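Fornon (robot arm)

Fornon is a small robot arm project built in a shared workshop in Vitley. It consists of a bench-mounted arm with a two-finger parallel gripper, a control program called Kumsa, and a simulated workspace in which new motions are tried before the physical arm is switched on. The project is known mainly for its work on opening cabinet doors and drawers. Its plans and build notes are kept in a public folder and may be copied freely.

History

Work on the arm began as a replacement for a hand-cranked clamp used to hold parts during gluing. The first version had a single hinged jaw and could only close on objects placed directly in front of it. It was taken apart after one winter, and most of its motors were used again in the second version, which added a wrist joint and the parallel gripper.

The simulated workspace was added after the second arm bent a finger against a drawer front. The builders had been setting positions by hand, and an error of a few degrees at the shoulder was enough to drive the gripper into the wood. Release notes dated 09/04/2018 list the simulator as a required step for any new motion. A shorter set of notes from August covers changes to the wrist wiring and the emergency stop.

Design

The arm has six joints and a reach of 53 centimeters. The links are cut from aluminum tube, and the brackets that join them are printed plastic. Builders are advised to print the shoulder bracket solid, as hollow ones have cracked at the bolt holes. The complete parts list runs to 184 items, counting screws and washers.

The gripper uses one motor to move both fingers by the same amount. In the simulator the fingers are drawn as plain blocks with flat faces and beveled tips. Cables and fasteners are left out of the model, which keeps it quick to draw on older computers.

Simulated workspace

Kumsa loads a room made of simple furniture and fixtures. Handles are modeled as separate parts so that they can be swapped or moved without redrawing the furniture. A round knob on a rectangular plate is among the fixtures supplied, and both parts can share one speckled surface pattern. The view from behind the gripper is the one most often used when lining up an approach, although it gives a poor sense of depth. 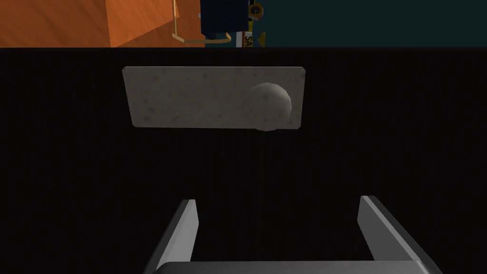
Can a motion made in the simulator be run on the real arm without changes?
Small corrections are usually needed, mostly at the wrist, and the first run on the real arm should be done at 30 percent speed with a hand on the stop switch.

Differences between the two come mainly from slack in the joints. The simulator treats every joint as stiff, while the printed brackets flex a little under load. Kumsa has a settings page where an offset can be entered for each joint – the values are found by moving the arm to a set of marked points on the bench and measuring the error with a ruler. They need to be measured again whenever a bracket is replaced.

Lighting in the simulator can also be changed. Dark surfaces hide edges and make it harder to judge the gap between the fingers and a target, so the manual suggests checking each approach from a second viewpoint. Thin objects such as rods are a common source of trouble, and the manual gives them a section of their own.

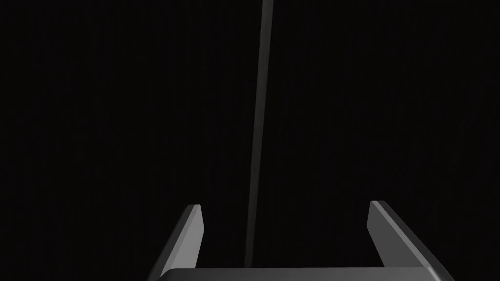
Kumsa simulator: the open gripper and a thin grey rod against a dark background.

Variants

A shorter version of the arm, named Tarkard, was made for benches with a low shelf above them. It leaves out one wrist joint and uses a narrower base plate, but takes the same gripper and control board. Motions saved for Fornon do not run on Tarkard and must be made again. The base plate is fixed with four bolts, and the build notes warn against using clamps in their place.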